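Robots at Work: What Happens to the People?

A page for curious readers from 8 to 12

Maybe you have an uncle or a neighbor who works in a factory. Maybe at dinner somebody said, "They are bringing robots to our place," and the grown-ups became quiet. What does it mean when robots come to a workplace? Let us visit one and see.

The firm is called Mandamen. It makes hinges and handles for kitchen cupboards, and 42 people work there. Every day they pack 3164 hinges into small boxes. Before, people did all of this with their hands. Now two robot arms do a part of it.

What is a robot arm?

It is a machine which bends in several places, a little like your own arm with its shoulder, elbow and wrist. At the end it has a tool. If the tool is made for holding things, it is called a gripper. The arm has motors inside, and a computer tells every motor how far to turn.

The arm at Mandamen picks up one hinge, puts it in a box and goes back for the next one. It does not get bored. But it also does not know what a hinge is! If a hinge lies the wrong way around, the arm may close its fingers on the air and continue as if all was well.

What did Viorica do before, and what does she do now?

Viorica Janevski packed hinges for eleven years. "In the evening my wrists hurt," she told us. "I could not open a jar of pickles at home." Today she looks after the two arms. She checks the boxes, brings new hinges, and stops the arm when something is not right. For this she had to go to lessons for five weeks, and there was a test at the end. She was more nervous than her son before his math exam.

Not everybody was happy. Damir Krasniqi liked the packing table, where four people sat together and talked the whole morning. Now he works in the storage room. "The work is easier for my back," he says, "but it is too quiet." Two other workers went to a different firm. When a machine takes over a task, people have to learn something new or move to another place, and this can be hard. A good boss talks with the workers early, before the machine arrives.

How does an arm learn a new task?

Zdenka Stoyanova writes the programs for the arms. She often tries a new movement first on the computer, in a simulation. A simulation is like a video game with very exact rules: things fall, slide and bump almost as they do in the real world. If the arm knocks something over there, nothing gets broken and no person can be hurt.

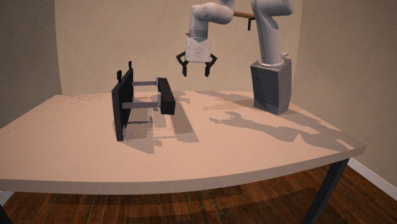 Programmers have to think about many small things which you and I do without thinking. How wide must the hand be? From which side should it come? Even in a simulation, a gripper with two curved black fingers can be open and high above the table, with a dark object made of panels and rods standing to the left of it, and the computer must still work out a safe path between the two. You can try this at home. Hold your thumb and one finger apart like a claw, close your eyes, and ask a friend to guide you to a pencil with words only: left, lower, stop. It takes longer than you think – and your friend will get tired of talking.

Can a robot do every job?

No. At Mandamen, people still repair the machines, answer customers and decide what to do when a delivery is late. Some jobs will change a lot before you are grown up, and there will be some which do not have a name yet. If you know somebody who works with robots, ask which part of the old work they miss and which part they were glad to give away.

Words to remember

Automation: when a machine does a task which people did before.
Gripper: the "hand" of a robot arm.
Simulation: trying something on a computer before doing it for real.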